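Musby hall stocks its spare-table cupboard with cloths and small goods

Shared tables at the Fagerlund rooms to be laid with printed covers from June 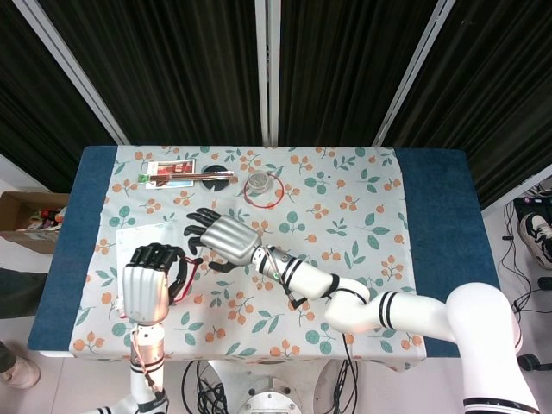

A table at the Fagerlund rooms with the orange-print cloth over blue fabric at both ends, and small articles set out on it.

The Fagerlund rooms in Musby will change the way their hire tables are covered from June. Each table will carry two layers, a plain blue fabric at the ends and a printed cloth over the middle. The printed cloth has a light grey-white ground with orange fruits on thin stems and blue-green leaves.

The rooms have until now used a single full-length cover. According to the notice sent to hirers, the full-length covers were heavy when washed, took too long to dry on the rack in the back corridor and had to be replaced as a whole when one end was stained. Under the two-layer arrangement the end pieces and the middle cloth are washed and replaced separately.

The middle cloths were supplied by Brundano, which also cut and hemmed the blue end pieces. The order came to 282 pieces in total, counting both types and a reserve. Delivery was in two lots. The first lot was laid out and checked for fit before the second was released.

Arsen Tymoshchuk, who manages bookings for the rooms, said the main point raised during the check was overhang. "The cloth should come a little over the front and stop there. If it goes much further, people catch it with a knee or a bag. We had a few that sat unevenly along the sides and we have left those as they are, the difference is small."

Corners are a separate matter. A corner that has been folded wet keeps its wrinkle and does not hang flat. The notice asks hirers to return cloths unfolded, over the rail, and to leave folding to the staff. Clips and tape are not to be used on either layer. Pins are allowed on the blue fabric only.

The notice also sets out how small articles are to be placed on tables used for craft and gift sales. Flat items such as printed cards and sheets go down first, laid directly on the cloth. Long wrapped goods, including bundles of sticks, may rest across a card provided they do not roll. Small clear containers are to stand upright with the lid on. Thin loops, cords and bands should be laid open on the cloth, as they are easily lost when bundled up with the covers at clearing time.

Mr Tymoshchuk said most of the lost property handed in over the past year was of this last kind. "It goes into the wash with the cloth. The machine filter is where we find it." A mesh bag will be issued with every set of covers – one bag per table, to be returned with the linen.

Hire charges for the tables are unchanged. A set of covers will be included in the price, where previously it was charged as an extra. Hirers who bring their own cloths may continue to do so, but the blue end pieces must stay on, as they protect the table edge where the tables are carried.

Up to 40 tables can be set out in the large room at one time. The smaller room takes six, all of them in front of the curtained side. The dark pleated curtains in that room are to be kept closed during sales, the notice says, to stop direct sun from fading the print.

Washing will be carried out by Hoketti, which has held the linen contract for the rooms since the kitchen was refitted. The firm has asked for the two layers to be bagged apart. Candle wax, glue and ink should be reported on the slip and not treated by the hirer. Hirers at the winter sales brought in nearly 669 articles of linen for washing, tea towels included, and the firm expects a lower weight per load with the new covers.

Sets can be collected from the Fagerlund desk on the morning of the booking, from 8.30 am. The desk closes at noon. Bookings already made for June do not need to be altered, and the old covers will be available on request until stocks are used up.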